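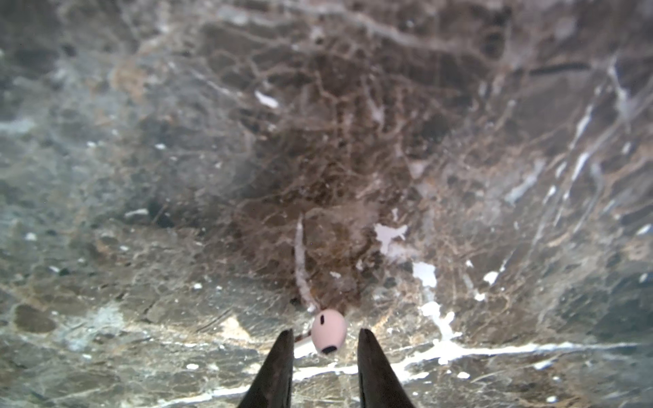 Polierter Marmor mit dichter, heller Äderung, darauf ein kleines blassrosa Objekt.

Pflege der Marmorflächen im Haus Ondthorpe

Die Verwaltung bittet alle Nutzerinnen und Nutzer der Gemeinschaftsräume um besondere Sorgfalt im Umgang mit den Natursteinflächen. Insgesamt 17 Tische und Ablagen sind mit poliertem Marmor ausgestattet. Dunkelbraune und graugrüne Partien wechseln sich im Stein ab, feine Risse und Poren gehören zu seinem natürlichen Erscheinungsbild und stellen keinen Mangel dar.

Kleinteile wie Perlen, Anhänger oder Bastelmaterial sind nach Gebrauch vollständig von den Flächen zu entfernen. Auf der lebhaften Äderung werden sie leicht übersehen – insbesondere helle, fadenartige Teile. Fundstücke nimmt der Empfang im Gebäude Cillwood entgegen, wo sie acht Wochen aufbewahrt werden.

Für die Reinigung sind ausschließlich ein weiches Tuch und pH-neutrale Seife zu verwenden. Essig, Zitronensäure und Scheuermittel greifen die Politur an und sind nicht gestattet. Verschüttete Getränke bitten wir umgehend aufzunehmen.

Die nächste Grundpflege aller Flächen ist für Juni vorgesehen. Schäden melden Sie bitte vorab unter der Durchwahl 144.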